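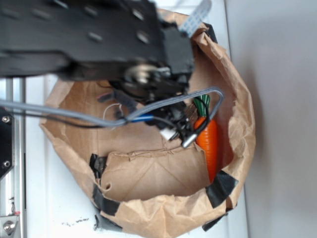

A toy carrot in an opened brown paper bag on a white tabletop.

Print this article
E-mail this article

Provley play kitchens to receive paper grocery bags and toy vegetables

January 21, 2004

The Provley Toy Library has announced that its play food collection will be lent to families and nurseries in brown paper bags, replacing the lidded plastic tubs in which the items have been issued until now. The change takes effect at the main library in Provley and at the smaller branch in Flilitz.

The collection consists of toy fruit, vegetables, bread and tinned goods intended for use in play kitchens and pretend shops. It has been the most heavily borrowed part of the library's stock for two years running, with 395 loans recorded in the last twelve months. Under the new arrangement, each bag will be made up at the issue desk from a printed list and handed over folded at the top, in the manner of ordinary shopping.

According to a statement issued by the library, the decision followed a trial at the Flilitz branch before Christmas. Staff there found that children given a bag of toy groceries tended to begin by unpacking it, putting the items away on shelves and then packing them again, and that this activity often occupied them for longer than the cooking or shop play for which the items had been purchased. The tubs did not lend themselves to the same use. They were also awkward to carry on the bus, and a number of borrowers had asked whether something lighter could be provided.

The bags are of a large size and are made of plain brown paper without handles. A stock of 3000 has been bought from the packaging firm Grirkus at a price the library describes as favourable, and is expected to last until the end of next year. Borrowers are not required to return the bag itself. Those which come back in fair condition will be used again, and creased or crumpled bags will be accepted. Torn bags will go for paper recycling at the Provley depot.

The library recommends that the top of the bag be rolled outward two or three times before it is given to a younger child. A rolled rim holds the mouth of the bag open and makes it easier for small hands to reach the contents. Longer items, such as carrots, leeks and French loaves, may be stood upright against the side, with rounder items placed at the bottom. The same advice will be printed on the list supplied with each loan.

Additions to the collection

The change coincides with the delivery of 256 new pieces of play food from Spanos, which has supplied the library since it opened. The order was made up largely of vegetables, the part of the collection most in need of replacement. Carrots, peas in the pod, mushrooms and aubergines are all included, together with a small quantity of fish. Older pieces with worn paint or loose parts have been withdrawn.

Three standard bags will be offered. The Soup Bag contains vegetables only. The Breakfast Bag contains bread, eggs, fruit and a carton of milk, and the Weekly Shop contains a mixture from the whole collection and is intended for groups. Nurseries and childminders may ask for a bag to be made up to their own list – a week's notice is requested in such cases.

Loans will continue to run for three weeks and may be renewed once by telephone. The charge for families is unchanged. For nurseries and playgroups, a deposit will now be taken on the Weekly Shop only, and will be refunded when the items have been checked against the list. Missing items should be reported on return, and no charge will be made for a single lost piece.

Borrowers are reminded that the play food should be wiped with a damp cloth before it is returned, and should not be put through a dishwasher. Items should be dry before they are placed in a paper bag. Some of the smaller pieces, including the mushrooms and the eggs, are not suitable for children under three and are left out of bags issued to families with younger children unless they are asked for.

Sessions at both branches

An introductory session will be held at each branch before the end of January. Tables will be set out with open bags and a selection of the new vegetables, and children will be invited to pack, unpack and sort them with a parent or carer present. Places at the Provley session are limited to 30 children and should be reserved at the desk. The Flilitz session is open to all and requires no booking.

The library has said that it will review the arrangement in the summer, when the condition of the stock and the number of bags used will be considered. If the results are satisfactory, paper bags may also be introduced for the dressing-up clothes and for the wooden train sets, although the latter are thought likely to need a stronger grade of paper.

Tubs already on loan may be returned in the usual way. Families with a tub at home do not need to exchange it before the due date, and any items reserved under the old numbering will be honoured. A revised catalogue showing the new bag numbers is available at both desks.

Print this article
E-mail this article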